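Sirnport Wrist Gripper, Classroom Set

Sold by Fasoment for school clubs, evening classes and student competition teams

The Sirnport set is a two-finger gripper with a wrist mount, a controller board and a printed workbook. It fits the Ledesma bench arm and, with the adapter plate, the older Pimness arm. Clubs buy it mainly for the household handling unit, where students program the arm to pick up bowls, cups and folded cloth and put them down in a marked spot.

The workbook has 10 sessions. The first three cover mounting, wiring and setting the closing force. Bowls start in session four. Students begin with a bowl standing upright, then move to gripping by the rim with the bowl on its side. Set the force to the low range before trying a rim grip.

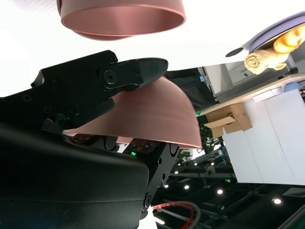

Uriel Zamudio wrote to us that his club skipped the force session and went straight to the bowls, and lost most of an afternoon to it. He would tell other clubs to do session three twice and let every student set the closing force by hand at least once.

The pads unclip for cleaning. Wipe them with a damp cloth and let them dry before refitting. Replacement pads are sold in pairs.

In the box: gripper, wrist bracket, controller board, cable, two spare pads, hex key, workbook. The arm and the practice objects are not included.

Weight with bracket: 607 g
Maximum load: 500 g
Part number for spare pads: SP-37

Teams entering the June competition should order by May 14, 2024. Orders placed after that date ship with the next batch. Schools can pay by purchase order. Write the name of the school and the teacher in charge on the form, and say which arm you have so that we pack the right plate.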